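机器现在到底能不能叠毛衣？说说你们的看法

楼主 阿汤不喝汤
周日 晚上
最近家里人老转那种机器人做家务的视频，问我要不要等两年再买，先别请钟点工。我自己在厂里做包装线调试，对这事一直偏保守。线上的抓取件都是硬的，尺寸固定，来料方向也固定，就这样每个月还要停几次。家里的衣服是软的，扔在床上什么形状都有，我觉得差得远。
想听听做过或者用过的人怎么说。只聊叠衣服、收床、洗碗这类活，扫地机不算，扫地机我家有，够用。

1楼 老虾米
叠毛巾可以，叠T恤勉强，毛衣不行。展会上看过 Caldeira 的双臂机，毛巾叠得挺齐，一件T恤用了6分钟。现场有人递了件带帽子的卫衣，工作人员没接。

2楼 Santosh Katiyar
我中文打得慢，见谅。我在 Flumell 做过抓取，现在不在了。T恤6分钟是比较老的水平，现在快一些。问题不在速度，在第一步：一件衣服堆在那里，机器要先知道哪里是袖子，哪里是下摆。人看一眼就知道，机器要拎起来抖，放下，再看，有时候重复好几次。

3楼 半块砖
楼上说得对，毛衣尤其麻烦。长毛的边缘看不清，料子又厚，夹深了会带起两层，夹浅了只夹到毛。贴一张，大家看看这种算什么难度。

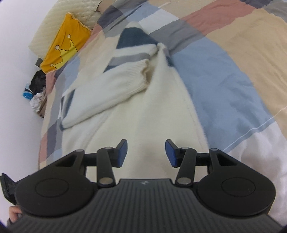 图：白色长毛毛衣，袖子折在衣身上，底下是拼色格子被套

袖子压着衣身，先夹袖子还是先夹下摆，后面的步骤完全不一样。被套上也是一块一块的颜色，毛衣自己又有藏青和灰的条纹，靠颜色分边界容易出错。左边那一小堆更难，黑的压在最上面，旁边露一点蓝，下面还有白底灰花的，先得一件件分开。

4楼 阿汤不喝汤（楼主）
就是这个意思。我们线上要是来料叠成这样，直接报警停机。

5楼 木木三
不太同意。你们拿产线的标准看家务，产线错一件要停，家里错一件重来就行了。我不在乎它叠一件毛衣要多久，我上班八九个小时，它慢慢叠，晚上回来叠好就可以。

6楼 老虾米
回5楼：前提是它叠得好。叠坏了塞在那里，你回来还得拆开重叠，还不如堆着。另外长毛毛衣反复夹反复拎，容易拉变形。

7楼 Iwona Głowacki
我开洗衣店，说点店里的情况。五月份我们试过 Ranadska 的叠衣机，试了30天。它不是机械臂，是从上面喂料的那种，衣服要人先展平夹好。衬衫、床单没问题，试用期一共过了442件，大部分是衬衫。毛衣我们一件都没放，说明书写了厚针织不建议。
所以我的看法是，机器能干的是后半段，前半段从筐里拿出来展平还是人。省了一些手，人没有少。

8楼 半块砖
7楼这个数据有用。请问喂料的人要站多久，一个人能顾几台？

9楼 Iwona Głowacki
一个人顾2台会手忙脚乱，一台比较闲。最后没买，地方不够是主要原因。

10楼 木木三
那种机器和现在说的不是一回事吧，喂料机是死流程，双臂机是学出来的，每年都在变。

11楼 Santosh Katiyar
都对一半。学出来的方法确实进步很快，前提是见过足够多的衣服和足够多的床。实验室的桌子是平的，床垫是软的，手压下去会陷，毛衣跟着被子一起动。桌上成功率很高的程序，放到床上会掉很多。掉多少我不方便说，各家也不一样。

12楼 路过的葱
有人用过 Clolgate 那个衣柜吗，说是挂进去自动叠好出来

13楼 老虾米
没用过，看介绍也是要人先挂好，跟7楼的差不多。

14楼 阿汤不喝汤（楼主）
看下来，衬衫床单加人工喂料可以，毛衣和乱堆的不行，这个我基本认同。5楼说的慢慢叠我也想过，如果真能不盯着，慢一点我能接受。可是我们厂里凡是写着无人值守的设备，晚上都有人值班。
钟点工先请着了。洗碗那边还没人说，有用过的继续。

15楼 木木三
洗碗机早就有了，难的是把碗从桌上收进去，还有锅。建议另开一帖，这个能吵更久。

16楼 半块砖
开了叫我。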